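The house robot learns to carry the washing

A fortnight with Sindumel, the two-armed helper from Clikov that wants to take over the dullest job in the home

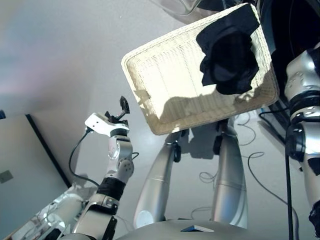
Laundry has beaten cleverer machines than this one. A shirt has no fixed shape, a sock can hide inside a pillowcase, and the basket that holds them all is an awkward thing to carry even if you were born with hands. So when Clikov offered me two weeks with Sindumel, its new household robot, I skipped the party tricks in the brochure and went straight for the pile by the bathroom door.

I should say early on that I enjoyed myself enormously. I have been writing about home automation long enough to have owned a window cleaner that was frightened of windows, and I still caught myself standing in the hall at eleven at night, watching Sindumel put away tea towels and feeling absurdly proud of it.

You teach it by doing. Put on the headset, move your own arms and the robot's arms follow, and after a handful of goes it will try the job alone. Clikov calls these saved jobs "rounds" and the machine comes with 18 of them, from clearing a low table to loading a drum. The laundry round was the one I wanted, and it was usable on the first afternoon, though it took me until the weekend to stop it setting the basket down on my slippers.

What surprised me most was the pace. It is slow – slower than me, slower than my mother – but it is steady, and after the first hour I stopped hovering. Dark clothes on a dark rug still give it trouble. It will pat at them, back off, have a think and come in again from the other side. A single black T-shirt once kept it busy for the whole of a radio play.

The grippers are small and rather dainty, and I grew fond of them. They are good with cuffs, hems and the corners of a flannel. They are less good with a king-size duvet cover, which Sindumel treats as a sort of weather. There is a larger set, made by Merano, that clips on in place of the standard pair, and I would buy those before any of the other extras if your household runs to big sheets.

Setting up needs patience. There are cables to route and a calibration routine that asks you to hold still for 3 minutes, quite a long time with your elbows out. The printed guide is poor. The online one, put together by the owners' club at Núñez, is lovely: plain words, good drawings and a long page on baskets, of all things. Stiff sides and a thick rim are best, they say, and having tried a floppy canvas one I agree completely!

Battery life was fine for my flat. I kept a log, and over the fortnight Sindumel made 351 lifts of one kind or another, dropping a sock here and there and breaking nothing. The app will show you the last 100 in a neat little list, and I wish it went back further.

It can't iron yet. Clikov says folding will be improved in the next update, due before the end of November, and I have asked to keep the machine until then. The tea towels are already in very good order.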